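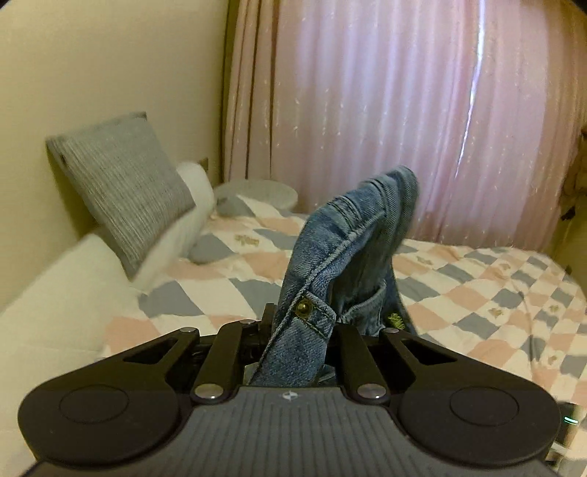

Vol. 19, Page 4

Frequently Asked Questions

What is Prededell?
Prededell is a community screening series for documentaries and small-budget features. We show one film a week from September to the end of May, followed by a talk that we record and put out as a podcast.

Where are the screenings held?
All screenings are in the Makhubela Hall, upstairs. The hall has 100 seats. The entrance is on the side street, next to the bike racks, and there is an elevator just inside the door.

Do I need a ticket?
Yes. Tickets can be booked online or bought at the door if any are left. Members book free of charge but still need to reserve a seat. We release unclaimed seats ten minutes before the film starts.

Who picks the films?
Esperanza Haverford and Gerrit Cele put the program together. Members can suggest titles using the form on the contact page. A suggestion is more likely to be taken up if you can tell us who holds the screening rights - tracking that down is most of the work.

How do I submit my own film?
Send a private streaming link and a short summary to Yolandi Tshabalala. Submissions for the coming season close on 26 July 2026. We do not charge a fee. Please do not mail discs.

How long can a submission be?
Shorts should run under 19 minutes. Features can be any length, but anything over two hours will only be considered for a Saturday slot.

Are the films captioned?
Most are. Look for "CC" beside the title in the listing. If a film has no captions, we say so there.

Where can I hear the podcast?
Episodes go up on our website on the Thursday after each screening. Jui-lin Kong and Birdie Thibodeaux host. They discuss the whole film, including the ending, so you may want to watch it first.

Why are some older episodes missing?
We lost part of the archive when we moved to a new web host. Some 1000 minutes of audio have been put back so far. If you saved copies of episodes from the first two seasons, please get in touch.

Can I bring food?
Drinks with lids are fine. Hot food is not allowed in the hall.

Can I get a refund?
Yes, up to noon on the day of the screening. Reply to your booking email and include the order number. Refunds go back to the card you used - allow five working days.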